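March, 4 pm. Equipment round again. Dorottya wants one page from us and Kálmán has already written three, all of them about hands.
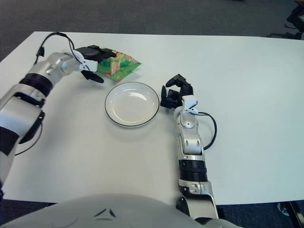 Spare hands first, then. Fureseo quotes $2,886 for the pair, freight extra, and Boglárka reckons we could have got it cheaper if we'd asked before the end of the quarter. Cables are my own line item. Both wrists have one looping out in the open, and I'd like sleeves on them before something snags. Sullano does a sleeve kit for $637. Lead time 7 weeks, so order now and grumble later.
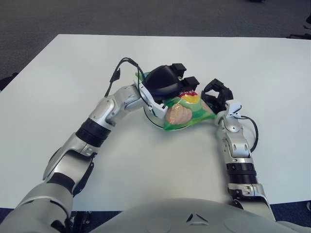 CONSUMABLES

Chips, green bag. Finance has queried these twice. Botond's suggested wording is "deformable test articles", and I've put it in. Asking for four cartons.

Still to do: chase Farkas on the service contract, get Stefaniia's signature, cut Kálmán to a paragraph – he won't like it.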